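Wohnung übergeben ohne Stress: kleine Tricks für den letzten Monat

Im September ziehen wir aus unserer Mietwohnung aus, es ist mein vierter Umzug, und inzwischen macht mir das Herrichten richtig Spaß! Ein paar Sachen, die bei mir prima klappen, schreibe ich euch auf.

Bohrlöcher zuerst. Dübel mit einer passenden Schraube ein Stück anfassen und mit der Zange herausziehen, Loch aussaugen, Spachtelmasse rein, trocknen lassen, noch einmal dünn drüber. Erst mit 120er, dann mit feinerem Papier schleifen. Ich nehme die Fertigmasse von Piltow, die lässt sich herrlich glatt ziehen, und der Rest im Eimer hält bei mir locker bis zum nächsten Umzug (Deckel gut zudrücken!).

Kalk an der Duschwand: Küchenpapier in Essig tränken, auf das Glas kleben, 2 Stunden warten, abspülen, abziehen. Bitte nicht auf Marmor oder anderem Naturstein, der wird davon stumpf. Fugen lieber mit Natronpaste und alter Zahnbürste, Silikon nur mit Spülmittel. 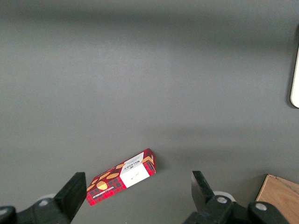 Walkers Shortbread auf dem grauen Tisch

Parkettkratzer verschwinden oft schon mit einem Wachsstift im passenden Ton. Immer quer zur Maserung einreiben, dann mit einem weichen Tuch nachpolieren. Bei unserer Eiche war es der Ton 931 von Vukell, ein Volltreffer! Für tiefere Macken gibt es Hartwachs zum Einschmelzen, das übt man am besten erst hinter der Tür.

Quietschende Türen: Tür anheben, ein Tropfen Öl ans Band, ein paarmal auf und zu, Überschuss abwischen. Fertig.

Und die Übergabe selbst? Zählerstände fotografieren, alle Schlüssel zusammensuchen, auch den vom Briefkasten, und das Protokoll in Ruhe lesen, bevor ihr unterschreibt. Einen Termin am Vormittag finde ich klasse, da sieht man die Wände bei Tageslicht. Für Farbe, Spachtel und Kleinkram haben wir zuletzt etwa 800 Euro weniger ausgegeben, als der Maler haben wollte. Davon gab es ein neues Regal für den Flur.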